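The budget is finally done! Well, done enough that Amr Abdel Rahman read it twice over tea and only crossed out one line, and I'm counting that as approval.

When we started planning the Tenulstead bench back in June I had one arm in the spreadsheet. One! Then we tried packing toiletries with two, one on each side of the box, and I went straight home and changed the number. It's so much nicer to plan around a pair, even though it doubles the most expensive row on the sheet (sorry, Amr).
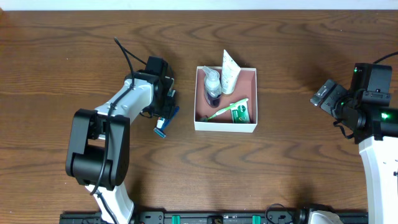

What surprised me was how much of the money goes to small stuff. Spare gripper fingers, cables, rail clamps, a second power supply. I had set aside $185 for all of it and ended up with 13 separate lines, some of them under $9, and it still ran over. Mostafa Belhaj told me to price the spares first and the arms last, and I'm doing it his way from now on.

The test items cost next to nothing, which is lovely. Razors, toothbrushes, a pump bottle, a few tubes and packets, all from the drugstore. Buy doubles.

Next up is the table. Grumach quoted a 17-day lead time on a heavier one, Lolley can do it sooner but wants more for delivery. I'm leaning Grumach and using the wait to sort out cable routing, with a proper list of lengths this time.

9 comments
Share this post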